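Part 2: Setting up your Jendon account and picking a plan

Okay, so you've got your welcome letter from Radanbridge and you've found the member number on it. Good! I help people in my building with this every year, and I wrote these steps down because I kept saying the same things over and over. Jendon is the website where you compare the plans your employer or retiree group offers. Prorex is the drug coverage part, and it has its own login for reasons I've never understood.

Before you start, get these together:

Your member number (the long one, not the group number)
A list of your medicines with the dose for each
The names of your doctors, spelled the way the office spells them
Last year's plan summary, if you kept it

1. Go to the Jendon sign-in page and choose New Member. Type your member number without the dashes.

2. Enter your birth date and ZIP code. If you moved in the last year, try the old ZIP code first. Mine took until October to catch up.

3. Pick a password and write it somewhere safe. You get 2 wrong tries and then the account locks until the next morning.

Caution: Don't hit the back button while the page is saving. It wipes the whole form, and yes, I've done this more than once.

4. Click My Doctors and add each one. A green check means the doctor is in network for at least one plan – it doesn't mean all of them, so click the name to see which.

5. Click My Medicines. This sends you over to Prorex. Sign in there, add your list, then choose Return to Plans at the bottom of the page (it's tiny, keep scrolling).
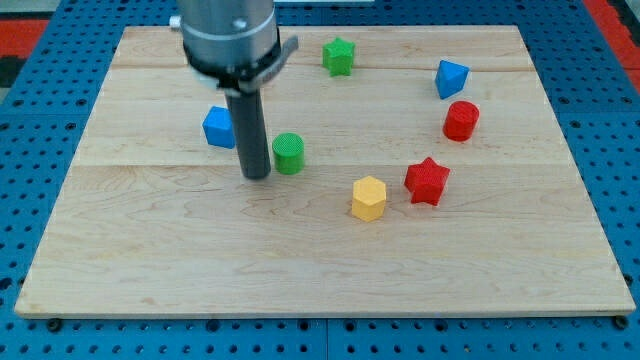 Aileen Dela Peña wrote in to say that her medicine list vanished when she came back from Prorex, and that she had to click Save List before Return to Plans to make it stick. She also says the same thing happened to her sister on a tablet, so please save first, even if the page looks like it already did it for you.

6. Now you should see the plans side by side. Sort by Total Yearly Cost and leave the monthly premium sort alone for now. When I did mine, the plan with the lowest premium came out to $2858 for the year once my prescriptions and visits were in, and the one I ended up choosing came out to $1420. Same doctors! I nearly fell off my chair.

7. Open the plan you like and read the page called What You Pay. Look for the deductible, the specialist copay and the out-of-pocket maximum.

Note: Dental and vision are sold separately through Dizon. If you want them, tick the Dizon box on this page now. You can add them later by phone, but the hold music is long and there's a form.

8. Click Enroll, check your name and address one more time, and type your full name in the signature box.

9. Print the confirmation page or save it as a PDF. The confirmation number is what the phone people will ask for if your card doesn't show up.

Caution: Don't cancel your old plan yourself before you have the new start date in writing. I know it feels tidy to get it over with, but you could end up with a gap.

If the site freezes at step 6, sign out, close the browser completely and start again from the sign-in page. Your doctors will still be there. Your medicines will too, if you saved them.

Part 3 covers what to do when your cards arrive and how to move your refills over.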